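The Hepburn Street Kitchen Newsletter
January 2, 2026

From the Pantry Shelf: A Winter of Preserved Lemons, and Other Ways to Get Through to Spring

Happy New Year, dear neighbors, and thank you to everyone who wrote in after the last issue about the bread pudding. I have read every note, including the very long one about raisins (I remain in favor of raisins, but I heard you out!), and I promise I will get to the custard question in a later issue when I have made it a few more times myself.

I want to use my space this time to talk about salt and lemons, which is where my mind goes every January once the cookies are gone and the kitchen feels a little bare. When I was growing up, my grandmother kept a big jar of lemons in salt at the back of the pantry, behind the flour, and we children were told it was not for us. Naturally we all tried it. I can still remember the face my brother made. It was years before I understood what she was doing with them, a sliver chopped into the rice here, a spoonful of the cloudy juice in the beans there, and years more before I got up the nerve to make a jar of my own.

If you have never done it, please let me talk you into it this winter. You need lemons, salt, and a clean jar with a lid that isn't metal on the inside, and beyond that you mainly need to leave it alone. I use 7 lemons for my big jar, smaller ones if I can get them, with thin skins. Scrub them well in warm water. Cut each one from the top almost down to the stem end, then turn it and cut again, so it opens up like a flower but still holds together. Pack the inside with coarse salt, more than seems polite, and push the lemon down into the jar. Then do the next one. By the time the last one goes in you will be leaning on it with the back of a wooden spoon and there should be a good deal of juice. Top it up with fresh lemon juice until everything is under, and I do mean everything, as any bit poking out will be trouble later.

Leave it on the counter for 3 days, turning the jar over whenever you walk past, and then put it in the refrigerator for a month or so. You'll know they are coming along when the peel gives easily if you press it. Rinse off what you use, scrape away the pulp, and chop the peel very fine. The jar keeps for months. Mine has never lasted that long, so I can't speak to the far end of it.

Bartosz Kozłowski wrote to ask whether it works with bottled juice for topping up, and the answer is that I've done it in a pinch and lived to tell you about it, though the flavor was flatter and I wouldn't do it for company. He also asked about adding spices. A bay leaf is lovely. A few peppercorns, sure. I tried a cinnamon stick one year and the whole jar tasted like a candle, but my sister-in-law adored it and took it home with her, so you must follow your own heart on that one. 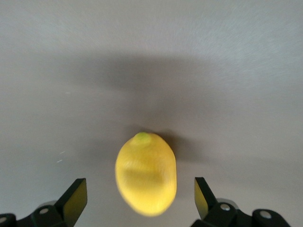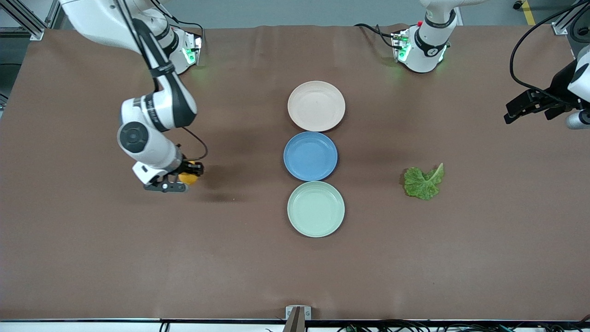

Lemon first, then plates and a lettuce leaf.

Now for what to do with them, because a jar of anything is only as good as the suppers it ends up in. The easiest thing is a salad. I know it is January and salad sounds like a punishment, but a crisp head of lettuce with a warm dressing is a different creature. Soften a small chopped onion in olive oil over low heat, take it off the burner, stir in a spoonful of chopped lemon peel and a little honey, and pour it over the leaves right when you sit down. Don't add salt until you've tasted it. I say that every year and every year I get a letter from somebody who added the salt.

The second thing is beans, any white beans you like. I cook 200 grams of dried ones (yes, I use the scale, my daughter gave me one and I have become unbearable about it) with garlic and a bay leaf until they are completely tender, which in my kitchen takes nearly 90 minutes after an overnight soak. Your stove and your beans may have other ideas. Stir in the lemon at the very end with a lot of parsley. Eat it with toast the first night and thin it into soup the second.

And the third is roast chicken, which I hardly need to explain. Mash some of the peel into soft butter and get it under the skin before it goes in the oven. The potatoes underneath will be the best part, so put in more potatoes than you think you should.

Palesa Zwane, who many of you met at the September supper, has offered to lend out her wide-mouth jars to anyone who wants to try a batch before buying their own. There is a box of them on the low shelf by the coat hooks. Please put your name on the sheet when you take one, and please bring it back washed, lid included. The lids do seem to wander off.

A few small things before I let you go. The soup swap is on again at the end of the month, same as last winter, and we could use more soups without cream in them, as several of our regulars can't have it and ended up with the same lentil three times over. If you make a good vegetable broth, we would be so glad to see you. Labels help enormously, even just a strip of tape with the main ingredients.

The cookbook shelf has been tidied, and somebody very kind has left a stack of old baking pamphlets there with handwriting in the margins. Do have a look through them. One has a recipe for a lemon sponge that calls for "a hot enough oven," with no further comment, and I intend to try it as soon as I work out what that means. If your mother or grandmother made something similar, write and tell me what temperature she used and what kind of pan.

Letters can go in the basket by the door or to the usual address. I'm especially hoping to hear about your own jars, the failures too, and whether anyone has had luck doing the same thing with limes.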